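Home | News | Classes | Join | Contact

Summer dues and new hours at the Mendow Clubhouse
23 Jun 2019

Okay everybody, it's dues season again, and I have mostly good news! We're keeping the family rate at $45 a month for another year, even with the new roof on the Cavley Street side (I was sure it would go up, so I'm pretty happy). If you paid for the year back in February, you're all set and can ignore the slip in your mailbox.

We'll also be open until 9 on weeknights starting in July. Christos Michailidis has the door code list, so see him if yours quit working — mine did, twice. Guests are still welcome for one free visit before they sign up.
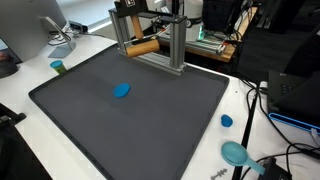

Blue modeling clay on a tray, with a wooden rolling pin at the far end.

The roof fund stands at $1,447, and we need $3,000 to pay off the last bill. I'd love to get there before the Dirholm picnic, so if you've been meaning to drop something in the jar by the coffee machine, go for it! Any amount helps.

One more thing: lockers in the Tzavaras Room get cleaned out at the end of the month. Please put your name on yours, even if you think I know whose it is.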